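Clarnix gripper kit, first week notes

2018-05-27

OK so quick one, I've been meaning to write this up and keep not doing it. Some of you asked about the gripper kit from Clarnix, the one Plititz resells. Short version, I like it. Long version below, typed fast.

Ordered back in January. Came after 36 days. Box was fine, manual was a folded sheet in tiny print with a link to the real manual. The link worked, so no complaints. Mounting took me most of an evening. Six bolts, and one of them you can't get at unless you take the cable guide off first. The sheet doesn't mention it. Do that one first, save yourself the swearing.

Wrist camera comes with it. That was the main reason I picked this over the Stirkside one, which makes you buy the camera and then a bracket for the camera. The mount sits close in, so the gripper takes up a big part of the view. Takes getting used to. Fast moves smear the background pretty bad too.
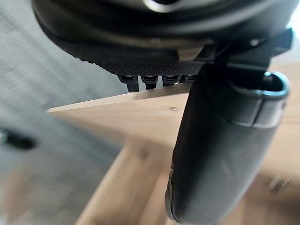
Wrist cam, finger out past the edge of the tabletop, carpet way down below.

Finish is nice. Matte black, doesn't throw glare straight back at the lens, though you still get soft highlights on it. The textured band underneath picks up dust like crazy. I go over it with a dry paintbrush.

Software, hmm. The viewer is fine. Calibration is a pain, it wants 200 frames and if you bump the table at 190 you start agian. Did it three times. Setting to lower the number is in the config file, not in the menu. Found that out after, of course.

Exposure next. I've got strong light coming from one side and auto mode just gives up on it. Fixed exposure helps some. Still playing with that.
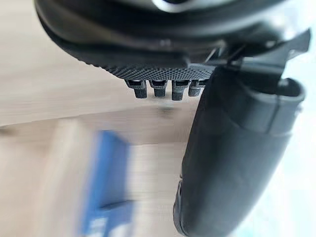 Bright side blown out, blurry blue thing lower left.

Price. I paid around 70 more than the Stirkside basic kit, but add their camera and it's the other way round. Shipping extra. Ağca has the same kit listed now, haven't ordered from them so can't say.

Things I'd change: longer cable, a printed bolt diagram, and please put the frame count in the menu. Would I buy it again, yeah, probaly. Going to try the soft pads next if they ever come back in stock.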